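Transport Infrastructure 2, Handout 8: Load management at charging sites

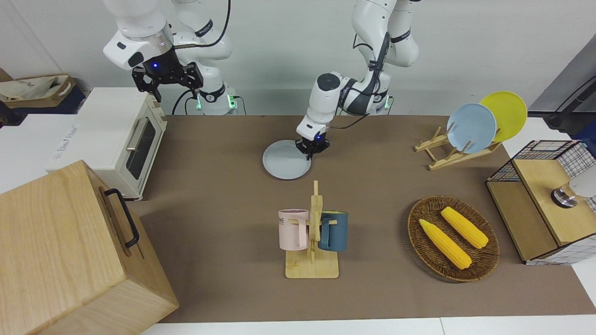

Fig. 1. Two-arm workspace with plate and toaster oven.

1. Connection capacity
A site is limited by its grid connection, which is sized for the expected peak. The Surnstead depot has a connection of 286 kW serving 15 charge points. If all are occupied, equal sharing gives nearly 19.1 kW each.

2. Static and dynamic sharing
Static: each point has a fixed ceiling. Unused power is not passed on.
Dynamic: a controller resets the ceilings at intervals. Power released by a full battery goes to the vehicles still charging.

3. Priority rules
First come, first served; equal share; earliest departure. The last needs a departure time from the driver.

Exercise
Repeat the Surnstead calculation with eight points occupied, two of them capped at 11 kW. Show the power left for each of the others.

Reading: Pană, course notes, section 2.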